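Subject: Re: [kelthorpe-laundry] Towels going gray after the water switch

On Wednesday a member in Kelthorpe wrote:

> We run a small wash room for two guest houses and do our own towels and bed linen. In April the town moved us to the Arain supply and since then the whites are coming out gray and stiff. I have tried more detergent and a hotter wash. Neither helped. The blue hand towels look fine but feel like cardboard. Is it the water, the machine or the soap? I would like to avoid buying a softener if I can.

It sounds like the water to me. We went onto Arain two years before you did and had the same thing within a month.

Hard water ties up part of the detergent before it gets to the cloth. What's left over settles back on the towels as a dull film. A hotter wash can make that worse, so I would go back to your old temperature for now.

What worked for us, in the order we did it:

1. Ran one load of whites with no detergent at all, on warm. If you see suds, you have old soap in the cloth. We ran it twice.
2. Put washing soda in with the detergent, two level scoops for a full drum.
3. Cut the load size. We had been packing the drum to the top. Three quarters full is plenty for towels.
4. Added a second rinse. It takes longer, but the stiffness mostly went away after that.

Don't use fabric softener on the towels. It makes them feel better for a week and then they stop soaking up water.

> The blue hand towels look fine but feel like cardboard.

Blue hides the film, so go by feel with those. Treat them the same as the whites, but wash them apart the first few times. Ours bled a little when we started using soda.
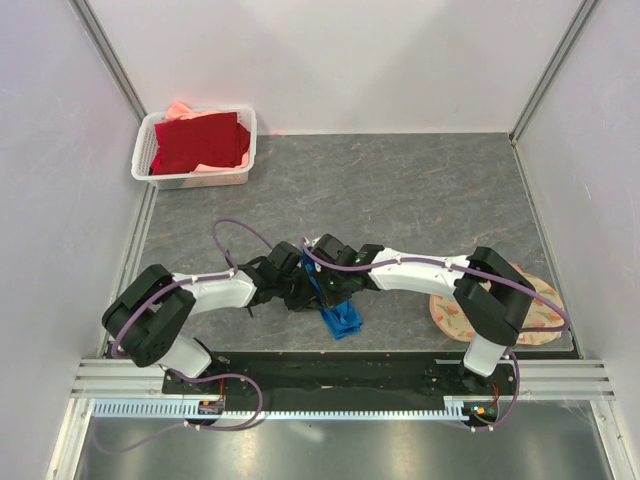
On drying, take them out while there is still a bit of damp in them, shake each one hard and finish them on a line or rack. Over-dried cotton feels rough whatever the water is like.

As for a softener, we priced one from Kerkora at 2351 installed and decided to wait. The salt would have been another 109 a year for our volume. If you are doing more than 1000 pieces a month it may be worth getting a quote. We do well under that and the soda is cheap.

Check the heating element too. Ours was white with scale when we pulled it, and the wash had been running cooler than the dial said. The part came from Voltgate and took an afternoon to fit.

If you try the no-detergent load, please post what you get. I would like to know if the lower end of town is as bad as we are up here.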